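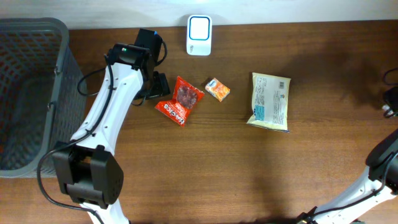

Tumaini Biwott opina que la masa madre del tarro grande está pasada de acidez y que por eso la miga de la última hornada quedó tan apretada, y que antes de tocar la receta habría que darle dos o tres refrescos seguidos y volver a probar. Me lo dijo con la boca llena, todo hay que decirlo, y se llevó media hogaza a casa.

## Septiembre, cuaderno del obrador

Le he dado vueltas toda la mañana y creo que tiene razón a medias. El tarro grande (el que llamamos Ondieki, por la etiqueta que traía) olía a vinagre desde hace días, y yo lo iba dejando porque entre los pedidos y el calor no me daba la vida. El pequeño, Zastia, sigue oliendo a yogur y a manzana, una delicia, y sube más alegre. Así que hoy he hecho las dos cosas a la vez: refresco largo para Ondieki y una hornada de prueba solo con Zastia, para comparar con lo que tenemos apuntado en las páginas de atrás.

Lo que he puesto en la prueba:

- harina de trigo de fuerza media, 900 g
- harina integral de centeno, 300 g
- agua, 840 g
- masa madre Zastia, 300 g
- sal, 24 g

Mezclé la harina y el agua a las siete y cuarto y lo dejé reposar cuarenta minutos, tapado con un paño húmedo. Luego la masa madre, y la sal al final con un chorrito de agua que no pesé (mal hecho, ya lo sé, la próxima vez lo peso). Cuatro pliegues, uno cada media hora. En el tercero la masa ya tenía cuerpo y se despegaba de la mano con ese ruidito que tanto me gusta, y en el cuarto casi no hizo falta tocarla.

El centeno sigue siendo el que manda. Con esta proporción la masa se queda pegajosa por abajo por mucho que uno insista, y es mejor mojarse las manos y tener paciencia que echar harina a puñados, como hacía yo el año pasado. Si alguien hace la siguiente tanda, por favor, ¡nada de harina en la mesa durante los pliegues! Solo en el formado, y poca.

Reposo en bloque hasta las doce menos diez. Dividí en dos piezas iguales y guardé una bolita de masa para el vasito de control, que me acuerdo de ella una vez de cada cinco. Las dos hogazas fueron a los banetones, la A en la nevera hasta mañana y la B fuera, para hornear esta misma tarde.

**Pieza B, ya horneada.** Horno con piedra, bien precalentado, vapor los primeros quince minutos y después puerta entreabierta un dedo al final. Corteza de un marrón bonito, con la greña abierta por un solo lado - corté demasiado recto, otra vez. Al salir sonaba a hueco. La dejé enfriar hasta las siete de la tarde, con mucho esfuerzo por mi parte. Miga más abierta que la de la semana pasada, húmeda sin llegar a gomosa, y el ácido mucho más suave. Para mi gusto le falta un poco de sal.

Lo de Ondieki va más despacio. Primer refresco a las ocho, en proporción 1:4:4, y a media tarde apenas había doblado. Segundo refresco esta noche antes de cerrar. Si mañana sigue oliendo fuerte, tiro casi todo y lo rehago con una cucharada, que tampoco es un drama.

Pendiente:

- hornear la pieza A en frío, directa de la nevera, y cortarla más inclinada
- subir la sal a 26 g
- preguntar a Tumaini si le quedaba centeno del molido grueso
- apuntar la temperatura del agua, que hoy se me ha olvidado del todo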